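I was thirteen years behind on Stultis when a friend slid a burned CD across the bar and told me to shut up and listen. I did, for once. By the second chorus I was asking who on earth was singing.

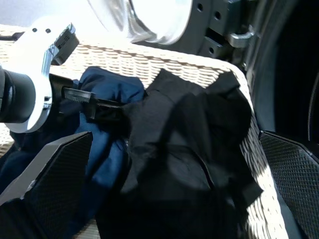

The answer was Renata Barrientos, and if you only know her from the Tularon records, you're in for a jolt. Tularon was all fog and keyboards. Stultis is a heavy metal band with the windows down — loud, a bit silly, and tuned so low my car doors buzz!

I called her in March to talk about the new one, Girirstead, and she was still hoarse from rehearsal. They cut the whole thing live in five nights, she told me, with the drummer set up in a hallway and everyone else squeezed in wherever there was an outlet.
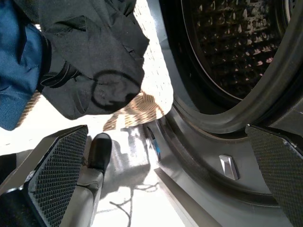

Dark fabric, some of it in folds.

"We did one song over 60 times," she said. "Then we used the second take." That song is "Pereyra," and you can hear her laugh right before the last verse (I've rewound it more than I'd like to admit).
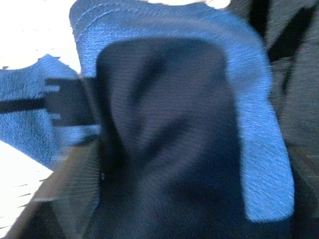
MUSIC / FEATURES

The first pressing was 559 copies, an odd number that came down to what was left in the band account. I got mine at the merch table, slightly bent in one corner, and I don't care.

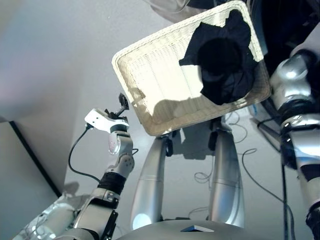 2 min read

Side two is where it gets heavy. The title track takes its sweet time, and when the guitars drop out and it's only her and the bass — wow. She says they'll play it last on the summer dates, so don't leave early to beat the traffic.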